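Handheld demonstration gathering

Handheld demonstration gathering is a way of collecting examples for a learning system in which a person carries out a task with a gripper held in the hand and fitted with a camera. The recordings are then used to train a robot that was never present. The method is cheap and quick to set up, and its supporters make large claims for it, several of which remain poorly tested.

Background

Early projects relied on a person steering a real arm from a distance, which was slow and tied the work to one room. Handheld tools let the work move into homes and offices. The Painemal project, run by Pilar Carrasco and Leandro Saavedra, gathered 206 recordings of small household jobs, of which 101 were kept. The published account says little about how the rest were judged, and a note added on May 29, 2020 did not settle the matter.

Choice of objects

Most collections favour firm objects of simple shape, such as cups and blocks. Paper goods are a harder case, and are often left out for that reason.
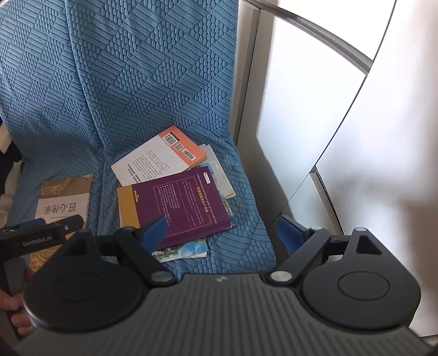
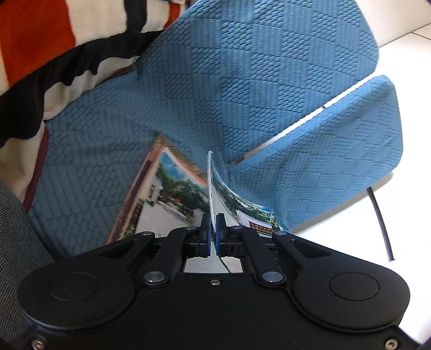

Paper gives a learning system trouble on several counts. It is thin, it bends as soon as it is lifted, and its position says little about the shape it will take next. A photograph pinched at its lower edge between two blue finger pads can curl right over, so that the white back faces one way and the printed side the other, and a system that has learnt to find the print may lose it halfway through. Ratih Gunawan has argued that such recordings teach the curl of one particular sheet and little else. Patterned cloth beneath the paper adds a further doubt, as it is hard to say whether the system has learnt the edge of the sheet or the look of the seat.

Criticism

The commonest complaint concerns variety. Binitz, a collection put together by Jingyi Jiang, was described at its release as covering everyday life, yet 90 of its recordings came from 2 rooms. Alun Rowlands called the description "generous" and asked for each room to be listed by name. A revised list appeared in June — without the lighting notes he had also wanted.

A second complaint is that a person's wrist does things a robot's cannot. The Travex software drops movements outside the reach of a chosen arm, but what remains may no longer show the task being done properly. Whether this harms training is disputed, and the tests offered on both sides have been small.

See also

Oreo (labelling tool)
Learning from demonstration
Remote operation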